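Second arm now or next year?

iestyn_h
We've got one arm sorting parts baskets and I'm trying to get a second into the budget. Vokar quoted 34 days' lead time, and Honereck hasn't even called back. Would you buy both at once?

daiane_t
Both! We bought ours 6 months apart and paid for shipping and setup twice (still sore about it).

Flekico_fan
Disagree. One arm kept us plenty busy for the first 8 months. Spend the money on a decent frame and spare grippers.

daiane_t
Sure, but then you're rebuilding the table later. Cables alone ate a whole afternoon for us.

iestyn_h
Hmm, the frame is what worries me. Anybody got two on one table?

amaral_i
Yep, Trossen on the left, all on black extrusion. Leave more floor space than you think for cables.

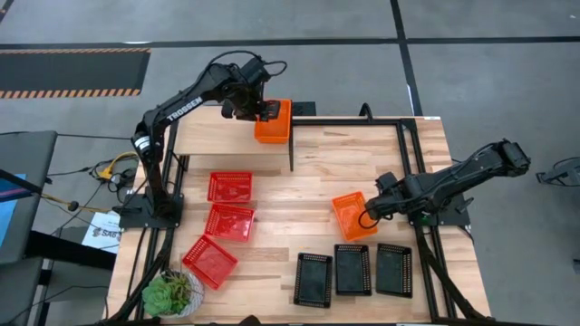
Two arms, one table, baskets out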